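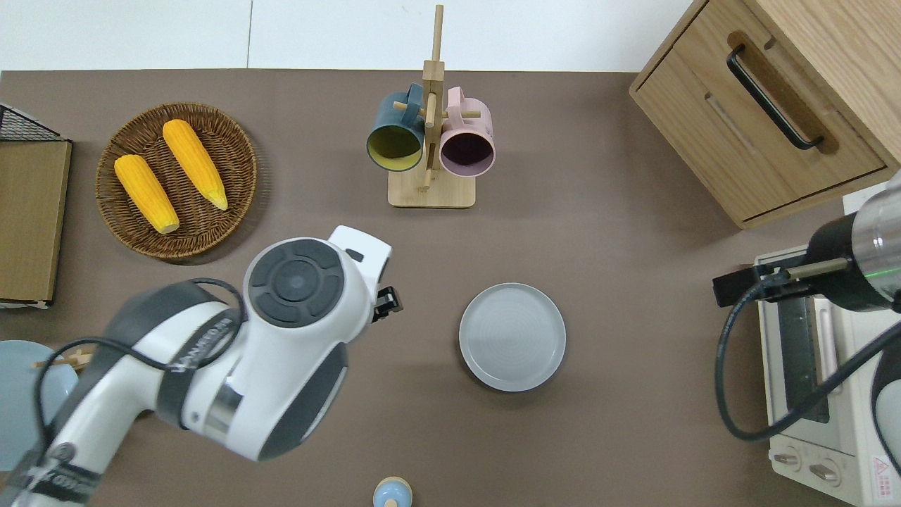
Two ears of corn in a wicker basket, with a mug tree on the same table.

Household Data Use: Measuring and Reducing It
By Izzati Tjoa

Most homes on a metered or capped connection exceed the cap for the same few causes: automatic video quality, cloud photo backup, and system updates downloaded separately by every device. The procedures below need no extra equipment apart from the router and the phones already in use. They were checked on a Delulora router and a Coste prepaid mobile plan. Menu names on other makes will differ.

1. Take a baseline first

Open the router's administration page and find the traffic counter. It is usually under Status, Statistics or WAN. Write down the total received and the total sent, with the time of day. Read it again 24 hours later at the same time. Do this on a normal weekday with everyone home in the evening.

Some routers reset the counter on every restart. If the second reading is lower than the first, the router restarted and the test must be repeated. A few models count in mebibytes and label the result MB. The difference is under 5 percent and can be ignored for household purposes.

In my own test the first 24 hours came to 2345 MB received. After steps 2 through 4, the same measurement gave 758 MB. One day proves little, so keep a week of readings on paper before changing plans.

2. Fix video quality by hand

Automatic quality selects the highest stream the line will carry. On a 50 Mbps connection that is nearly always more than a phone screen can show. Set each video app to 480p on phones and 720p on tablets. The setting is per app and often per profile, and signing out may clear it.

Turn off autoplay of the next episode. Turn off autoplay previews separately; they are listed under a different heading in most apps.

On social apps, look for Data Saver or Use Less Data. In several of them this switch applies only to mobile data and does nothing on Wi-Fi. If the home connection itself is a mobile router, mark the network as metered on each phone (Settings, Wi-Fi, network name, Metered). Apps that honor the flag will then treat it as mobile data.

3. Restrict photo backup

Backup of full-size video is the largest upload in many homes. Set photos to upload at reduced size, and exclude video. Messaging folders should also be excluded, or every forwarded clip gets downloaded once and uploaded once per phone.

Set backup to run only while charging. This does not reduce the total, but it moves the traffic to the night hours. Check whether the plan has an off-peak allowance before assuming this saves money.

4. Schedule updates

Pick one hour, such as 3 a.m., and set computers and consoles to update then. On computers, enable sharing of updates between devices on the local network if the option exists. Switch off sharing with devices on the internet, which is a separate option on the same page.

Games consoles in standby will download patches for every installed title. Delete the titles not being played. One console accounted for 17 updates in January at my address, most of them for games that had not been opened since fall.
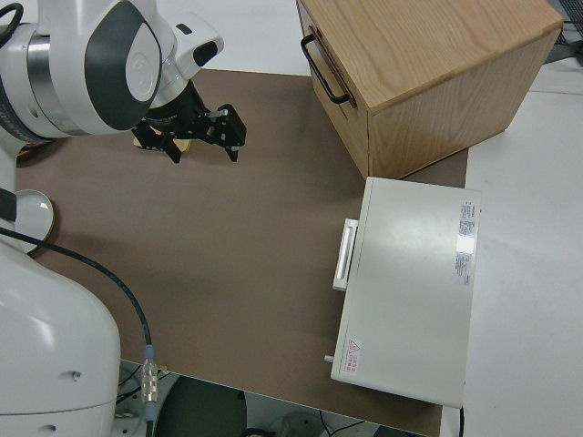 Black gripper and white arm above the table mat.

5. Place the router correctly

Placement affects speed more than data volume, but a weak signal makes phones fall back to the mobile plan, and the usage then appears on a different bill.

Keep the router off the floor and at least three feet from a microwave oven. Microwave ovens interfere with the 2.4 GHz band while running. Metal shelving, foil-backed insulation and large mirrors all weaken the signal. Water does too, so an aquarium between the router and the desk should be avoided. External antennas should be vertical for single-story homes. In a two-story home, tilt one of them to horizontal.

Disable Wi-Fi Assist, Adaptive Wi-Fi or the equivalent on any phone with a small mobile allowance. These features switch to mobile data without a prompt.

6. Find unknown devices

List the connected clients on the router page. Switch devices off one at a time and note which entry disappears. Rename each entry as it is identified. Phones that use a private address may appear twice, once under an old address; clear the offline entries before starting.

Anything still unidentified should be blocked for a day. If something in the house stops working, unblock it and name it. If not, leave it blocked and change the Wi-Fi password.

7. Reader correction

Nelu Dinu of Harkach writes that on older Delulora firmware the counter omits traffic from the guest network. I repeated the test with a phone on guest Wi-Fi and got the same result. Update the firmware before taking the baseline, or move all devices to the main network for the measurement.

Quick settings list

Video on phones: 480p
Video on tablets: 720p
Autoplay and previews: off
Photo backup: reduced size, charging only, no video
Updates: 3 a.m., local sharing on, internet sharing off
Metered flag: on, for mobile routers only
Counter reading: same time each day, on paper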